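3.2 Surface condition of the bins

Open metal bins are bought for their volume and footprint, and the state of the inner surfaces is seldom recorded once they are in use. We inspected 27 bins of one flared pattern, with a flat floor and walls that slope outward to the rim. Each was emptied, brushed out and set on a wooden tabletop under the same lamps. No solvent was used, so that stains already in the metal were kept.

Marks were sorted into three classes: scratches, scuffs and stains. A scratch is a narrow line with a clear direction. A scuff is a patch of wear without one. Stains are cloudy changes in tone that cannot be felt with a fingertip. Smudges were noted but not graded, as two readers often disagreed on where they ended.

Floors and walls were graded apart. Of the bins inspected, 13 had scuffs on at least one sloped panel, and in 5 of these the scuffs were darker than the metal next to them. Floor staining was more common but harder to grade - glare from the bare metal hid the paler areas unless the lamp was lowered. Readings were taken again in March with the lamp at 25 degrees, and only the second set is used below.
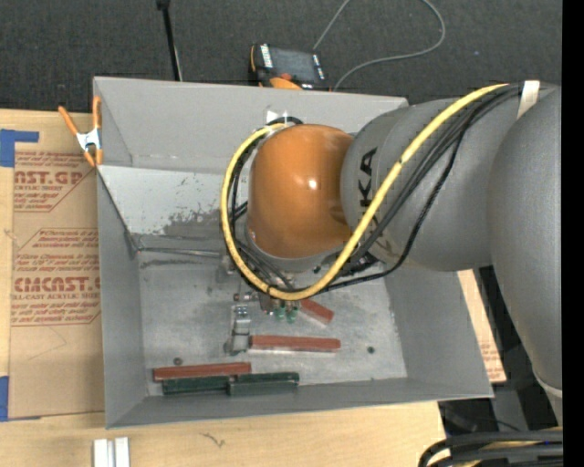
Photo: Grigoris Karras

Figure 4. Grey metal bin with dark scuffs and worn spots on the silvery sloped panel at left, and stains, scratches and smudges on the floor.

The bin in Figure 4 was graded as mixed, since its floor carries both scratches and cloudy staining. The far wall is a smooth matt grey and was graded separately from the paler panel below it. Mixed grades are kept as a class of their own in Section 4.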